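Brernby 800 Programmable DC Electronic Load

The Brernby 800 is available refurbished, used or on rental from Enside. It sinks up to 800 W and works in constant current, constant voltage, constant resistance and constant power modes. Typical uses are power supply testing, battery discharge and fuel cell work.

All refurbished units are cleaned, tested and calibrated before they ship. Used units are tested for basic function only and sold at a lower price. Please ask for a quote on either.

Key features
Maximum power 800 W
Front panel or remote control
Transient mode with adjustable slew rate
Remote sense terminals on the rear panel
Memory for 20 setups
Overcurrent, overvoltage and overtemperature protection

Supplied with
Power cord, sense leads, printed manual, calibration certificate (refurbished units only)

Rental
The minimum rental is 9 days. Orders placed before noon on Thursday normally go out the same week. Longer rentals are charged at a lower daily rate, and part of the fee can go toward buying the unit.

If you need more power, see the Brernby 1000. It has the same controls and command set. For trade-ins, contact Ermira Vidmar in equipment sales with the model, serial number and condition of your unit.

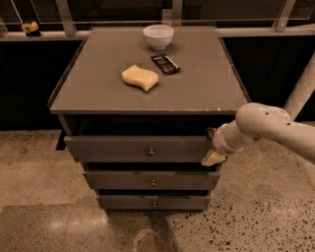 Can two Brernby 800 loads be run in parallel?
Two units can share one source in constant current mode. Set the current on each load separately and use cables of equal length.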